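Zu Besuch bei Umow: Handgreifer zum Anfassen

Nach der langen Anfahrt war ich froh, dass es bei Umow in Plirkgate erst einmal Tee gab und niemand drängelte. Eingeladen war zum offenen Nachmittag rund um Kivi, den Bausatz mit Handgreifern und Tragegestell, über den ich im November schon kurz geschrieben hatte (damals nur nach Prospekt, was mir immer ein bisschen unangenehm ist!). Diesmal wollte ich das Ding endlich selbst in der Hand haben, und dafür hat man sich wirklich rührend viel Zeit genommen.

Geübt wird mit lauter Alltagskram: ein Apfel, eine Wasserflasche, ein kleiner Blumentopf, dazu eine Papierserviette. Gerade das Papier hatte ich unterschätzt. Man drückt anfangs viel zu fest zu, weil man dem Griff nicht traut, und muss sich das richtig abgewöhnen.

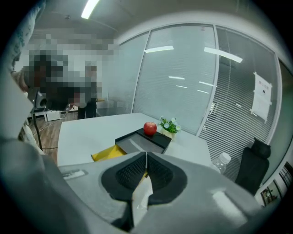
Nach 20 Minuten wurde es bei mir deutlich besser, auch wenn ich am nächsten Morgen noch wusste, wo meine Unterarme sind. Man hält die Greifer eben doch anders als eine Zange aus der Küche. Die Miete für den kompletten Satz liegt bei 600 Euro im Monat, Mindestlaufzeit drei Monate, Einweisung inbegriffen. Für kleinere Werkstätten ist das kein Pappenstiel, aber die Betreuung machte auf mich einen sehr ordentlichen Eindruck, und auf meine vielen Fragen zu Ersatzteilen kam jedes Mal eine klare Antwort. Weniger gefallen hat mir die Anleitung, die bisher nur auf Englisch vorliegt.

Spannend fand ich auch die Schublade, denn beim Aufziehen merkt man erst, wie ruhig man den Arm führen muss.

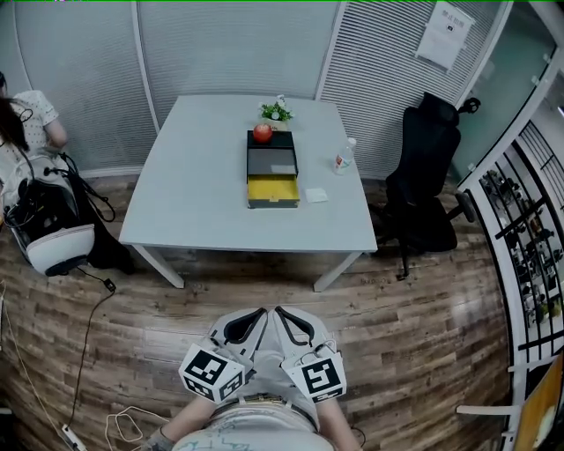

Esko Heinonen meinte dazu, er würde die Schublade ganz an den Anfang der Einweisung stellen und die Serviette ans Ende, und bei der Mietdauer solle man ruhig nachverhandeln, denn bei Mirkent habe man nach zwei Gesprächen eine kürzere Laufzeit bekommen. Das werde ich mir merken! Einen Probetermin für unsere Werkstatt habe ich jedenfalls angefragt, die Bestätigung steht noch aus.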